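Last updated: March
Posted in March by the list editor

Re: film nights, and what to show first

Hi all,

So glad this thread woke up! Quoting the part I want to answer:

> We have the Ullard library room for 11 evenings and I still
> don't know how to open. Half the group wants a silent picture,
> the other half says we'll lose every newcomer by the second
> reel. Is there a way to teach editing without scaring people?

Yes, and please open with the silent one. We did it at Ernel last spring with a 61 minute comedy and people were laughing before they had their coats off. Without talk to lean on, everybody starts noticing the cuts all on their own. A woman near me whispered "wait, they moved the camera" and I could have hugged her.

What helped us was showing the same reel twice. Play it straight through, chat for a bit, then run it again with the sound all the way down (yes, the piano track too) and ask people to tap the table at each cut. It gets noisy and very silly — and after that they can't stop seeing them.
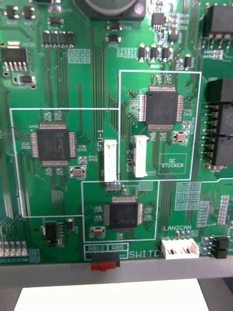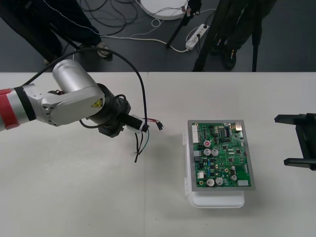
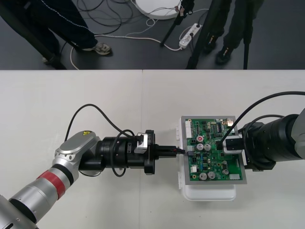
For the second evening I'd go straight to something loud and colorful. Our pick was a musical, and the jump from one to the other gave us more to talk about than any handout I ever wrote. Keep the handout to one page, by the way. I used to do four and found most of them under the chairs.

On where to get films: the Drustari catalog is good for older titles, and they answer email fast. Barbieri has nicer prints but wants the forms in early, so start there if you have your heart set on something. Do ask both about screening rights for a free public showing, as the terms are different and the wording is a bit thick.

One small thing about the room. Test the projector at the same time of day as your showing. Ours looked wonderful at 8 pm and washed out completely at 6, with the sun coming straight through those tall windows. We ended up taping black paper over two of them.

I'd love to see your full list when you have it, even if it's a mess. And if there's a western on it, I'm driving over!

Happy watching,
the Ernel film group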